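Robots et automatisation > Vie quotidienne
Sujet : Débarrasser la table, on y est ou pas ?

tilleul_42
Bonsoir à tous ! Je relance le sujet parce que ma belle-sœur m'a encore sorti dimanche que « dans deux ans ce sera plié, les robots feront tout à la maison ». Moi je tiens une petite cantine de quartier, on lave 294 assiettes les jours calmes, alors forcément ça m'intéresse ! Mais entre les vidéos bien montées et la vraie vie, j'ai un gros doute. Je ne parle même pas de laver, hein, juste de ramasser la vaisselle et de la mettre dans un bac.

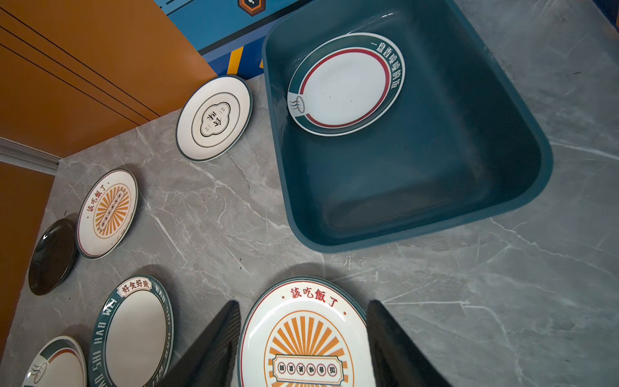 Mon souci à moi, c'est la prise. Une assiette posée à plat, un humain glisse le bout des doigts sous le rebord et n'y pense plus, alors qu'une pince à deux doigts doit trouver le bord, descendre au bon endroit, serrer juste ce qu'il faut. Et quand tout est dépareillé (du blanc à bord vert, une noire brillante, des soleils orange au milieu, avec les reflets en prime), je me demande bien ce que la machine arrive à distinguer. Chez moi les clients empilent, en plus, avec les serviettes coincées entre deux.

bricolo_du_76
La noire qui brille, c'est le cauchemar, je confirme. J'ai bossé chez Ketar sur du tri de pièces et tout ce qui reflétait nous rendait fous. Par contre je te trouve dur. Il y a cinq ans on n'aurait même pas essayé sans fixer chaque assiette à un emplacement précis. Là c'est posé un peu n'importe comment et c'est très bien, c'est comme ça sur une vraie table.

tilleul_42
Oui mais le temps ! Tu mets combien pour une assiette, toi, à la main ? Une seconde ?

bricolo_du_76
À la main, oui. Le robot, lui, peut y passer la nuit si tu veux, il ne demande pas de pause. Et avec deux bras tu gagnes déjà pas mal, y en a un qui va chercher pendant que l'autre s'occupe du bac.

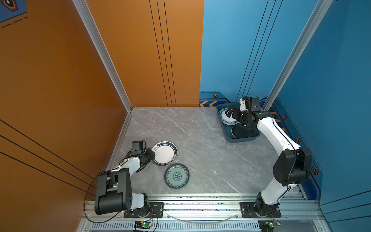 Doaa Ezzat
Je ne suis pas d'accord avec l'argument de la nuit. Dans un atelier, d'accord, on peut laisser tourner. Dans une cuisine, la vaisselle doit être prête pour le service suivant, et si la machine en fait tomber une à trois heures du matin, quelqu'un ramasse les morceaux en arrivant. On avait essayé un système à Oresgate, au self de l'usine : sur 1 000 prises il en ratait 101. Ça paraît correct sur le papier, sauf que chaque ratage bloquait tout jusqu'au passage d'un collègue. On a arrêté en novembre.

bricolo_du_76
101 ratages, c'était avec des ventouses, non ? Avec des ventouses ça ne m'étonne pas, dès qu'il reste un peu de sauce...

Doaa Ezzat
Non, une pince. Les assiettes passaient plutôt bien, ce sont les bols qui nous ont tués. Le bord est haut, la paroi est courbe, et si tu prends de travers il tourne dans les doigts.

tilleul_42
Ah ben voilà, les bols, j'allais y venir ! Surtout ceux qui sont un peu transparents. J'en ai toute une série à la cantine et même moi je les cherche sur le plan de travail.

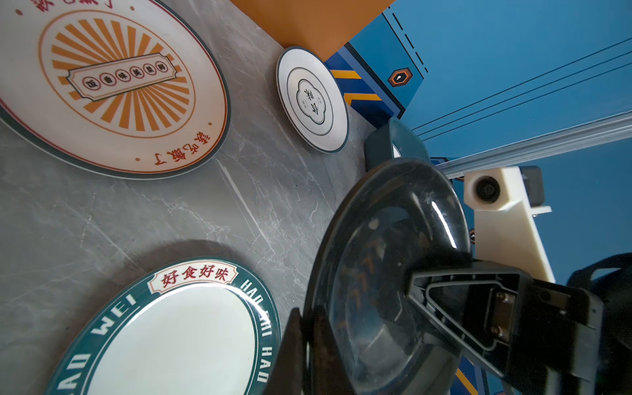

Le bol fumé dans la pince, avec les assiettes encore sur le plan.

bricolo_du_76
Bon, il le tient quand même. Je veux bien qu'on dise que c'est lent et que c'est cher, mais plus que c'est impossible.

Doaa Ezzat
Tenir, oui. Je demande à voir le 702e de la journée.

tilleul_42
Haha, ma belle-sœur va être déçue. Bon, je garde mon plongeur, et mardi je passe quand même voir la démo de Katayama. Si quelqu'un a une idée du prix d'entretien à l'année, je prends !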